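Linitz Ribbed Desk Bin, black
Item 117, sold in packs of 4

Linitz calls this a recycling bin. We'd call it a bin. It has no lid, no insert and no sorting flap, so what goes in is up to you.
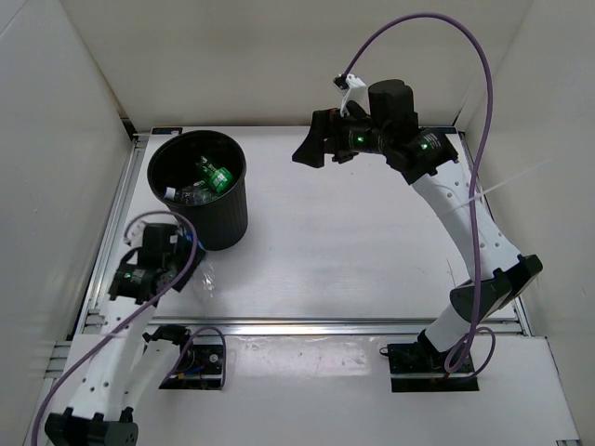
Capacity is where we part company with the catalogue, which promises a week of office bottles. The sides taper slightly, and a green bottle, a crumpled clear one and a stray cap already make a small pile in it. Crush them first — or buy the Flodolley, which costs 7 more.

The ribbing is said to hide scratches. We have our doubts.

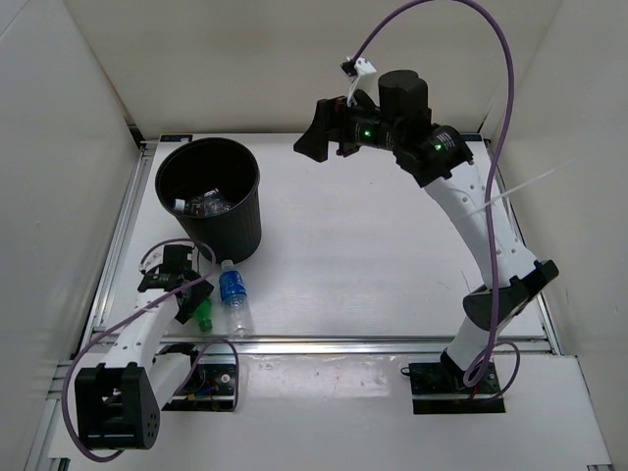 Does it take standard liners?
Pukov liners fit, but fold the top well over the rim or they slip.

Returns accepted unused, in the original pack.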